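Tadley striped blanket, double bed size – review after one year of use

Reviewed by Deepika Menon
Posted 2016-09-16

I bought this blanket last October, when we moved to the smaller flat and the bedroom became also the place where I sort my things, fold the clothes and sometimes work. I wanted one cover which can stay on the bed all day and does not look tired by the evening. I write this review because before buying I could find only very short ones, of the type "nice color, fast delivery", and they did not help me to decide.

First the basic facts. It is the diagonal stripe version. The stripes are pink, mint green and white, with thin orange and pale blue lines between them. The shop also had a plain gray and a check pattern. I paid 400 for it, and the plain one was 353 in the same week, so you pay a bit more for the stripes. My sister-in-law, Sharada Kulkarni, bought the plain one and we have compared the two many times. The cloth feels the same to me. The plain one shows every hair and every crumb, and mine does not.

The size. The label says it is for a double bed, and on our bed it covers the mattress and hangs down on both sides by the same amount, if you take the trouble to center it. On the short side it is just enough. If you have a thick mattress, or you like to tuck the end under, please measure before you order. I did not measure, and I was lucky.

The colors are softer than on the website. On my screen the pink was very strong, almost like candy, and I was a little afraid of it. When I opened the packet I was relieved. With white walls it makes the room lighter. My husband thought that diagonal stripes would make the bed look crooked. He has stopped saying it, so I suppose he got used to them.

Now the part which matters to me the most. I use the bed as a table. Every few weeks I empty my handbag and the small drawer on the blanket and decide what I keep. With my old cover, a slippery satin one from Jallden, this was not possible, as anything round went directly to the floor and then under the bed. The Tadley has a little grip in the cloth. Lipsticks, caps and small boxes mostly stay where I put them, also when I sit down on the other side – not always, but mostly.

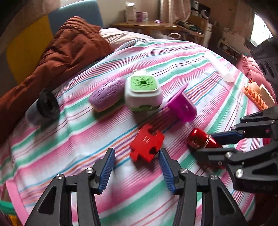 The other point for this kind of sorting is whether you can find small things again on such a busy pattern. I was worried about it, and my opinion is divided. Red and black things are easy, you see them from the door. With pale things it is more difficult. I have lost a white button on a white stripe for a whole afternoon, and my earrings with the light green stone are also not friends with the mint part. If you sew on your bed, or you sort beads, I would say take the gray.

Washing. I have washed it maybe once in three weeks, in the machine, with cold water and normal liquid. The first time I washed it alone and the water was clean, so after that I put it together with the pillow covers. The pink has faded a little, I think, but I can see it only if I compare with the small piece of cloth that came in the packet. The mint and the blue are as in the beginning. It needs a long time for drying. In the rainy months it was hanging in the corridor for two days and everybody had to walk around it.

The edges are the weak point. The stitching on one long side started to open after some months, near the corner where I always pull it to make the bed. I took it to Bindu Pinto, who does alterations near the Hegde stores, and she closed it for 20. She told me that the thread was too thin for the weight of the cloth. Since then it holds. I wrote to the shop also, and a Mr. Ajith Acharya answered me politely and offered to exchange the whole blanket, but I did not want to pay the postage and wait, so I kept mine.

For warmth I can not say very much. It is a cover more than a winter blanket. In the cooler nights we put the Plulton quilt below it and that was enough. In the hot season I use it alone, folded down to the feet, and it is not heavy.

One small complaint more, about the creases. The blanket comes folded very flat, and the lines of the folding stayed for a long time, even after the first wash. Ironing helped, but it is a big piece to iron and I did it in parts, on the bed itself, with a towel below. If guests are coming, do not open the packet on the same day.

What I like:
The soft colors
Things do not slide off so easily
Machine wash is no problem
It hides crumbs and hair

What I do not like:
Thin thread at the edges
Slow drying
Pale small things are hard to find on it
Creases from the packet

Would I buy it again? Yes, but I would ask somebody to sew the edges a second time before using it, and I would wait for the sale. Last month I saw the single bed size for 204 and I am thinking to take one for the guest room, if they still have the same stripes.

My points: four out of five.

Comment from Nithin Rodrigues:
Thank you for the detailed review. Did you try it in the dryer?

Reply from Deepika Menon:
No, we do not have one. The label on mine says low heat is allowed, but please check the label on yours also.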